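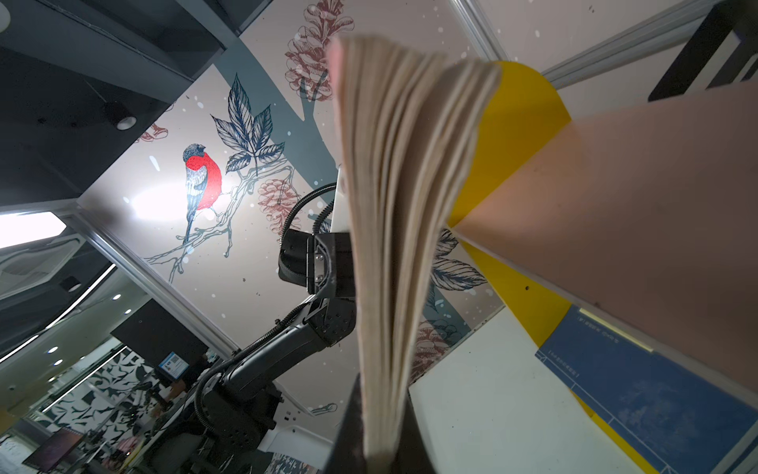
Fumell checks oil and gas royalty statements for the people who receive them, mostly landowners, heirs of landowners, and a few small churches that were left a mineral interest by somebody generous and disorganized. We look at what the operator says came out of the ground, what it says it was sold for, what it says had to be taken off before you got yours, and whether those things agree with the lease. Quite often they do. A lease is a patient sort of reading, and so is a run of check stubs, and anyone who has sat with a thick book open, cream pages fanned out and a good many of them still to go, has the general idea of a morning at our Sovmont office. The book at least has a plot.

How we started

The company began in a back office in Sovmont, over a tire shop, in a year when oil prices were falling and royalty checks were falling faster. Several people in town noticed the difference and asked a local bookkeeping practice to take a look. The practice had never read an oil and gas lease. It read one, then read it again, and found a clause about gathering charges that appeared to mean two things depending on where you put your thumb.

That first job took four months and recovered enough to cover the fee and a decent lunch. The client was delighted. The client also had cousins, and the cousins had leases. By the following March the bookkeeping side had been sold off and the sign on the door changed to Fumell, a name picked mainly because it fit on the existing sign.

We now look after 200 royalty owners. Some hold interests in a single well that makes a barrel on a good day. Others have shares scattered over three basins and receive envelopes the way other people receive catalogs.

What we do

Most clients send us a box. We have no objection to the box. We have had shoe boxes, a bread bin, and one very nice hatbox, which we returned.

From the box we pull the lease and its amendments, the division orders, and as many check stubs as have survived. Then we build a month-by-month history for each well and set it beside the production volumes filed with the state. The statement and the filing are supposed to be describing the same oil. When they drift apart we write to the operator and ask why, politely, with page references.

The usual findings are dull. A decimal interest was keyed in wrong when a well changed hands. A price adjustment was made twice. A deduction for moving gas to market was charged against a lease that says, in fairly plain words, no deductions. We have also found errors in the client's favor, and we report those to the client too, which makes for a quieter phone call.

We work on four kinds of job:

Statement review. A one-time look at up to 60 months of payments, with a written report at the end. The report has a summary on the front page for those who would like to know the answer before they know the method.

Ongoing monitoring. We receive copies of your statements and check each one as it comes in. You hear from us when something is off, and once a year when nothing is.

Ownership cleanup. For families where an interest has passed through two or three estates and the operator is still mailing checks to a great-aunt. We sort out who is on record and what paperwork is missing. Where a title question needs an attorney, we say so and step back.

Lease reading. You have been handed a lease and would like someone to go through it with you before you sign. We explain what the payment clauses say and what similar ones have tended to lead to. We don't give legal advice, and we will repeat this until you are tired of hearing it.

What we don't do

We don't buy minerals. You have probably had letters from people who do, some with a check already printed inside, and we are happy to help you work out what the fine print says. We take no commission from buyers, brokers or operators.

We don't predict the price of oil. Clients ask, at the end of calls, in a casual voice. There is a jar in the Pretdale office for staff who answer. It paid for the new coffee maker.

We don't work for a share of what we find, either. Fees are by the hour or by the job and agreed in writing before the box is opened. A reviewer paid by the error will tend to see errors, and operators know it. Our letters get answered partly for that reason.

Rebane

Our checking is done with help from Rebane, a program we wrote ourselves after the spreadsheet we had been using reached 2000 columns and began taking the rest of the day off whenever somebody sorted it. Rebane reads statements from most of the common formats, lines them up with state filings, and flags the months that look wrong. It is fast, and it is gray all over, because the person who offered to choose the colors left for graduate school.

It doesn't read leases. We tried. It was very confident. Leases are read by two of us separately, and if the two readings differ a third person is brought in and given the comfortable chair.

Clients on monitoring can log in to Rebane and see their own wells, volumes and payments, going back as far as the paperwork allows. Those who prefer paper get paper. We still send out a fair amount of it.

Where to find us

The main office is still in Sovmont, now on the ground floor, the tire shop having moved out to the highway. It is open from 8:30 a.m. to 4:30 p.m. and there is parking behind the building if you are not attached to your side mirrors. The Pretdale office is smaller, keeps mornings only, and is the better choice if you are bringing something heavy, as it has a ramp.

If you'd like us to take a look, bring or mail copies of your lease and your most recent year of statements. We will tell you whether a review seems worth the money. For very small interests it often isn't – if your checks come to less than around 200 dollars a year, our fee would probably swallow anything we found. In those cases we'll point you to the state's own owner relations line and wish you luck with the hold music.

Please don't staple anything.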